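Chapter 4
Bins, Bars and Bare Floors: Sorting Loose Stock by Hand 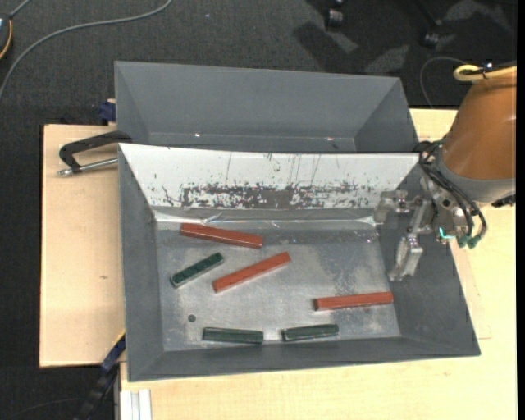 L. Harju

Red bars, green bars, one bin. Three of each, lying any old way on the floor of it, and a second bin standing empty behind. Most sorting jobs in a small store look like this at the start. Not a heap, not a mess exactly. Just stock that has come to rest where it fell or where somebody put it, and now has to be found, told apart and moved.

This chapter is about that kind of job. Short bars and long bars, open bins, a table to stand them on. Chapter 5 goes on to racks and drawers, so leave those for now.

4.1 Look before you reach

Start with length. Colour is quicker, yes, and in the bin at the head of the chapter it would do – the red bars are the longer ones, the green bars shorter. Colour and length agree. Good. But they don't always, and a beginner who sorts by colour alone will be caught out the first time a supplier changes the paint. At the Istovley store in July a whole delivery of 500 bars came in with two lengths in the same green. Sorted by colour, shelved, and then 52 of them had to be pulled back out again. A morning gone.

So: length first, colour as a check.

Then look at how the pieces lie. A bar flat on the floor with clear space round it is easy. A bar close against a wall or a corner is slower, fingers need room. Bars stacked on each other are a seperate problem and get their own section (4.6). Nothing is stacked in our opening bin, so any bar can go first.

4.2 The bin itself

Sloping walls, wide rim, narrower base. Common shape, and worth a moment's thought. The slope gives your hand a way in. It also means the floor is a good deal smaller than the opening suggests, so do not judge how much a bin will hold by looking at the top. Measure the base.

Wear. Old bins show it low down, on the walls near the floor. The white panel along the rear wall of ours is scraped to dark grey in a long band, worst near the middle, with flakes gone and thin scratches running up. The floor has scuffs and cloudy smudges too. None of this stops you using a bin. But note it on the card, because small pale specks on a scuffed floor are easily taken for swarf or chips off the stock, and the other way round.

Tape along a seam wants checking now and then. Wrinkled tape will catch the end of a thin bar. Press it flat or replace it.

4.3 Where the second bin goes

Close. Touching, or nearly. The Grirkside method puts the recieving bin straight behind the full one, long sides together, so the hand travels up and forward and down again. Trelano stores set it to the left instead. Either is fine, pick one and keep to it for the whole shift.

Check it is empty before you begin. One old bar left in a corner will spoil the tally and you won't know which end of the job it came from.

4.4 A first exercise

Take up to 15 bars in two lengths. Tip them in, do not arrange them. Move the longer ones to the second bin, one at a time, laid side by side with the ends in line. Then write down:

– which bar you took first and why
– which bar was slowest
– any bar you had to turn before lifting

Repeat with the shorter ones. Keep both sheets, they are needed again in 4.7.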